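3 采购之前：仿真厨房与预算编制

3.1 任务设定

讨论机械臂采购的论文通常从价格表写起。我们先从厨房写起，理由并不高尚：编制预算那会儿，手里只有仿真厨房，实体厨房还在排队等审批。本节所用场景由 Candari 项目搭建，任务限于台面、微波炉及其上方柜格之间的小件取放，待购设备日后要做的也是这类活儿。
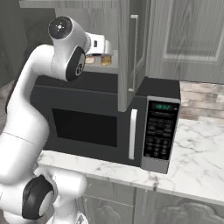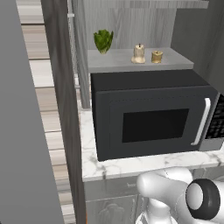
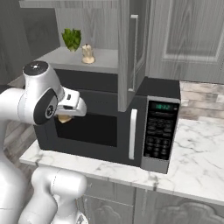
图 2 仿真厨房中的白色机械臂、黑色微波炉及其上方存放物品的柜格

在仿真里，一台机械臂的购置成本为零，运费为零，撞坏微波炉的赔偿同样为零。凡是在这种环境里待久了的人，写预算时都容易流露出一种不合时宜的慷慨。本项目的初稿即是一例：它申请了双臂、移动底盘和一套备用夹爪，唯独忘了给机械臂申请一张能固定的桌子。

3.2 由任务反推设备

第二稿改为由任务反推。我们把待测任务整理为 6 类，逐类问三个问题：需要伸多远，需要抓多重，失败一次要赔什么。前两个问题决定型号，第三个问题决定审批人的脸色。

伸展范围是最先碰壁的一项。吊柜与台面之间的高差使机械臂的安装位置几乎没有商量余地：装得太低，够到柜格时腕部姿态接近极限；装得太高，取台面上的东西又很别扭。我们最终按 900 毫米的水平工作半径询价，并要求供应商给出夹爪装好之后的数据。产品手册上的半径通常量到法兰为止，而夹爪总要占掉一截，还会顺便吃掉一部分负载。

负载一项反倒宽裕。蔬菜和小罐子都不重，600 克的有效负载已能覆盖清单上的全部物品。市面上供科研用的机械臂大多远高于此，我们因此为许多用不上的力气付了钱。

3.3 报价与漏项

我们向 Ollska 和 Fülöp 两家询价，另由集成商 Nodville 报了整包方案。三份报价的格式各不相同，这大概是有意为之。Ollska 把控制柜算在主机内，夹爪另计；Fülöp 送夹爪，控制软件按年收费；Nodville 的总价最高，但唯有它写明了安装、培训和急停回路。把各项摊平到三年使用期之后，最便宜的主机成了最贵的系统。

漏项比单价更值得记录。初稿中没有列入的包括：安装底座、线缆护套、夹爪指垫、安全评估、第二年起的软件许可，以及一台真正的微波炉。最后一项金额最小，讨论时间最长，因为没有人能确定它属于实验设备还是生活用品。财务部门在 3 月答复说，属于后者，故不予报销。

3.4 仿真工时的计价

仿真并非免费，只是账单寄到了别处。选型阶段共运行 2,098 次取放，占用的是共享集群的机时，按内部结算价计入项目。我们建议同类项目将这笔开支单列，原因有二。其一，它能说明型号是怎样选出来的，评审时比供应商的宣传页更有说服力。其二，设备到货通常晚于计划，这期间仿真会继续运行，账单也会继续到达。

需要说明的是，仿真中的接触模型较为宽容，物品表面的摩擦系数由我们自己填写，填写时心情普遍不错。因此仿真结果只用于比较不同安装位置和伸展范围，不用于推算实机的抓取成功率，也不作为削减备件预算的依据。夹爪指垫的数量仍按供应商建议的更换周期编列，另加一套备用。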